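Kitchens by subscription

Tellen's rehearsal package lets small firms try a two-armed robot in a virtual house before paying for a real one

By Rhodri Meredith
22/06/2021

Renting time on a simulated robot used to mean renting an engineer as well. Tellen, which works from two floors above a tyre depot in Anside, wants to sell the first without the second. Its package, Biltivon, costs £185 a month for a single seat and comes with a set of furnished rooms, a generic two-armed machine and a scripting layer that a competent Python user can learn in a week.

I had it on loan for a month. The installer took 2 hours on an office workstation, most of it spent fetching room files. The rooms are the main selling point. There are 369 in the current library, sorted by type, and each can be relit, refurnished or given different surface finishes from a plain text file. Kitchens make up the largest group, with 189 entries, and they are also the best made. Drawers have sensible friction. Fridge doors swing with a convincing weight, though the seals are not modelled and a door left slightly ajar will stay there.

Arm control is where the money has gone. Both arms can be driven by joint angle or by gripper position, and switching between the two in the middle of a task caused no jumps in my tests. Contact between the fingers and hard objects is stable. Thin items are harder. A knife lying flat on a worktop slid away from the fingers in most of my early attempts, and the cure was to reduce the physics step, which slows everything down. Tellen's head of product, Caradog Jarman, says a separate contact model for cutlery and similar items is due in August.

The robot's own camera view is supplied alongside the fixed room views, and it follows every lean of the body. Anyone training a vision system will want that. Anyone trying to steer by hand may prefer the fixed views. 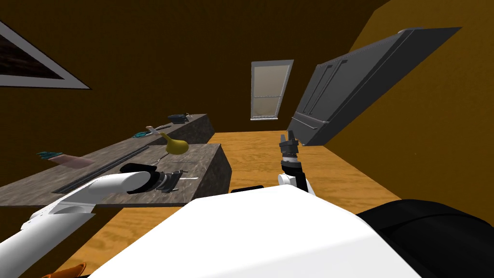

Biltivon's kitchen from the robot's viewpoint, with one gripper on the worktop and the other raised towards the fridge.

Export is less polished. Joint logs come out as plain CSV, but the video and log clocks are started separately, and I had to line them up by hand. The manual covers this in one paragraph -- in an appendix.

The obvious rival is Lloyd, which has better cloth and liquids and a much smaller choice of rooms. For rigid objects on hard surfaces, Biltivon is the stronger tool at the price. A second seat is charged at the full rate, and room updates are included for as long as the subscription runs.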